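Section 4: First handover and first drawer

By now your arm should be bolted down, powered up and answering the laptop, and if it is, well done, because Section 3 is the dull one. What follows is the part most of us at the Dilton workshop built the thing for. Set aside a whole evening and keep the stop button where your free hand can find it.

4.1 Teaching the hand to take something from you

1. Open the Grostico control page and set the speed to 30. It will feel terribly slow, but please leave it there until you've finished the section.

2. Sit facing the hand with the laptop to one side, so that you can reach the keys and the fingers without getting up.

3. Pick something thin and light that you wouldn't mind losing. Marion Galbraith swears by lolly sticks, and I've come round to them myself.

4. Offer it slowly to the half-closed fingers, and hold on to your end until the grip reading on the page settles. 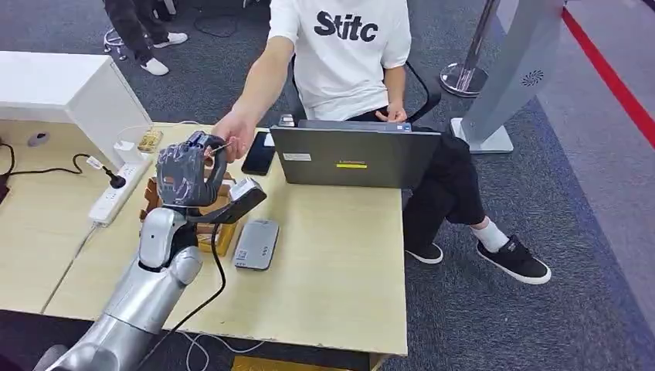

5. Let go gently and wait 2 seconds before you touch anything else. If the reading drops, press Open, take the piece back and try again a little deeper in the fingers.

CAUTION: Keep your own fingertips to the outside of the grip. It won't break anything at this speed, but it does pinch, as Ross Moffat will gladly tell you.

NOTE: Check where the cable hangs before each run and give it plenty of slack. A taut cable pulls the wrist off line, and you can lose a whole evening looking for a fault in the software (I did, last July).

4.2 Reaching over open drawers

6. Pull the drawers out by hand for this first go. Opening them with the fingers comes in Section 5.

7. Bring the hand in high, fingertips towards the drawers, and stop there. Have a good look underneath for any lead crossing the floor before you lower it at all.

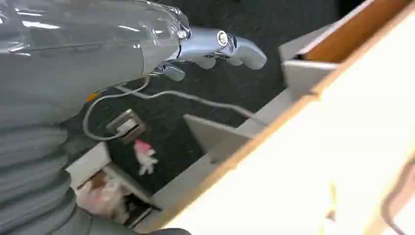

8. Lower the hand in small steps with the down arrow, one press at a time, watching the forearm as well as the fingers. The forearm is wider than you think!

9. When you're happy with the height, press Save Pose and give it a name you'll still recognise next week.

CAUTION: Never lean over a drawer while the motors are live.

If the pose won't save, see the fault table in Section 7.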